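A fault in the cables stops work at Galtalham

Mar 30, 2021

Anyone who has been past the Trileo workshop at Galtalham this past while and wondered why it had gone so quiet can stop wondering. The company paused its hand-held gripper sessions after a cable fault that went unnoticed for far longer than anybody there would have liked, and it has now told its staff and its neighbors what happened. Nobody was hurt, which was the first thing everyone asked and the first thing we were glad to hear.

The sessions are part of the Henare project, in which people do small household jobs with a gripper in each hand so that robot arms can later be taught to do the same ones. Sorting a drawer, folding a cloth, putting a tea box in order – that kind of thing. Each gripper sends its readings down a cable, and it was one of those cables, on the right-hand side at station 6, that gave the trouble.

A connector had worked a little loose inside its housing. It still looked fine from outside and it still passed the check at the start of each shift, but whenever the wrist turned far enough, the signal from the jaws dropped out for a moment and the software filled the gap with the last number it had. So a gripper that was opening would be written down as still closed. You could sit there all morning doing a lovely careful job and have no idea.

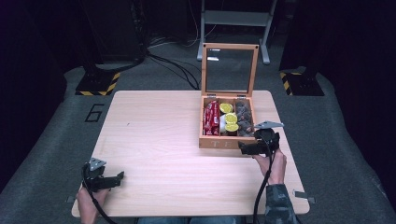

**Merle Brunton**
*Staff writer, Galtalham*

Working through a box of tea sachets with a gripper in each hand is slower than you might imagine, and the wrist does a good deal of turning along the way, so that sort of job was where the fault did most of its damage. Trileo went back over 3746 recordings made at the station and found that 759 of them had at least one dropout. Those have all been set aside. It is a lot of patient work to lose, and the people who did it were pretty downcast when they heard, as I think any of us would be.

The trouble only came to light when a robot arm in the test bay, a Huko unit that had been trained partly on the bad recordings, was given a box to tidy and wouldn't let go of what it had picked up. It carried a sachet over to the right place, waited, and then swung back with the sachet still in its jaws and pushed the box off the table. The operator hit the stop button and the arm halted at once. The box landed inside the marked area, where people aren't allowed while the arm is powered, and apart from a cracked lid and a fair amount of tea on the floor there was no harm done.

That last part is what turned a data problem into a safety one. An arm that holds on when it ought to release could be carrying something a good deal heavier than tea, and Trileo says it treated the incident just as seriously as if it had been. Power to the test bay was shut off the same afternoon, and recording at every station stopped the following morning while the cables were gone through one at a time.

In all, 154 connectors were opened and looked at. Two more turned out to be loose, though neither had got as far as losing its signal. The housings are being changed for a kind with a locking collar, and the software will now stop a recording when a reading goes missing – no more filling in the blanks and carrying on. The shift check is changing too. Operators will be asked to turn each wrist all the way over and back with the jaws moving, which takes less than a minute and would have caught this one on the first day.

Staff were kept on full pay through the pause, I'm happy to say, and several of them spent it helping with the inspection. A few told me they'd had a feeling something was a bit off at that station but hadn't known whom to mention it to, so there is now a fault book by the door, and anyone at all may write in it.

Recording starts up again this week at the stations that have been cleared. The test bay will stay shut until the arm has been retrained without the bad material, and the company hopes to have it running by June. Neighbors with questions are welcome to ring the front desk on extension 3181.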